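Why Do We Wrap Presents?
A page for curious kids, from the Zuter Children's Library
8 Sep 2022

Have you ever been handed a present and given it a little shake before opening it? Of course you have! Everybody does it, even grandparents, though they are usually better at hiding it. You feel the corners, you listen for a rattle, and all the while you are looking at a piece of paper that will be torn to bits in less time than it takes to sing the birthday song. So why do we bother with the paper at all? Let's find out, and then (if you have some paper and a patient grown-up nearby) we'll wrap something ourselves.

A secret you can hold

Wrapping a gift is a way of keeping a secret and giving it away at the same time. The person holding it knows there is something inside, and they know it is for them, but they don't know what it is yet. That waiting feeling is part of the present. Some people like to make it last and pick at the tape very, very slowly, and some people rip straight in. Both are perfectly good ways to open a gift, whatever your sister tells you.

People have been wrapping things for a very long time. In Japan there is a square cloth called a furoshiki, which can be folded and knotted around almost anything: a box, a bottle, a lunch, a pile of books. When the gift has been opened, the cloth can be used again. In Korea there is a wrapping cloth called bojagi, and some of those are stitched together out of many small scraps of fabric, so that the wrapping is as lovely as what's in it.

Paper came into it long ago too. Paper was first made in China, and people there wrapped things in it before they ever thought of writing on it! Much later, a little over 100 years ago, shops began selling paper with patterns printed on it just for presents, and that is the kind most of us have rolled up in a closet somewhere, usually behind the vacuum cleaner.

Which way do you turn the paper?

Now, most of us learn to wrap with the paper lying straight, like a place mat, with the box in the middle. You pull up one long side, then the other, and fold in the ends. It works very well for books and board games. But there is another way, and it's the one I like best for small square boxes. You start with a square of paper and turn it until it looks like a diamond, with one corner pointing right at your tummy. Then each corner comes up and over the box like the flap of an envelope, and all of them meet on top.
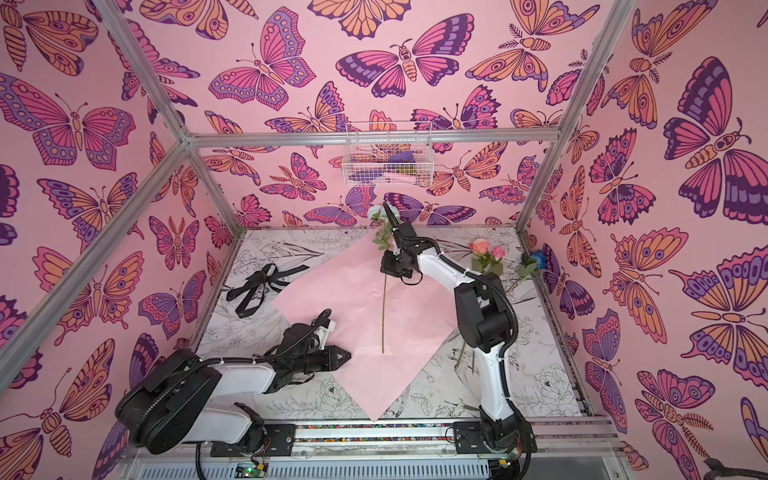 Celina Sikora says she turns her paper the same way at home, and that the hardest part for her was learning to leave the box alone once she had set it down, as it always wants to slide when you pull the first corner over. She puts one finger on top of the box and keeps it there, and she says a tiny loop of tape underneath helps as well.

That's good advice, and I have tried the tape loop myself. Here is the whole job from beginning to end, then.

Put your paper on a table or a clean bit of floor with the pretty side facing down. (I have forgotten this more often than I would like to admit, and ended up with a very plain present and a very fancy inside.) Turn it to make the diamond. Set the box in the middle with its sides straight toward you, so the corners of the paper stick out past the sides of the box.

Bring up the corner nearest to you and lay it over the top. If it reaches past the middle, hooray, your paper is big enough! If it doesn't, try a smaller box or a bigger sheet. Next bring in the left corner. You'll notice some extra paper bunching up at the sides of the box, and you can tuck that in neatly with your fingertips before you press the corner down. Do the same with the right corner, and then bring the last one down from the far side and tape it.

Press along all the edges with your finger and thumb. Grown-ups call this making a crease, and it makes a wonderful difference, even when the folding has gone a bit wobbly.

And now the bow

If you can tie your shoes, you can tie a bow on a present. Lay the ribbon across the top, turn the box over, cross the two ends underneath, and bring them back up the other way. Ask somebody to put a finger on the knot while you make the loops. Black ribbon looks very smart on pale pink paper, and yellow yarn looks cheerful on a brown grocery bag. If your loops come out different sizes, pull gently on the bigger one until they match, or leave them just as they are.

Save your ribbons afterward, too. I have a green one that has gone back and forth between my house and my cousin's every May, and it's still in good shape.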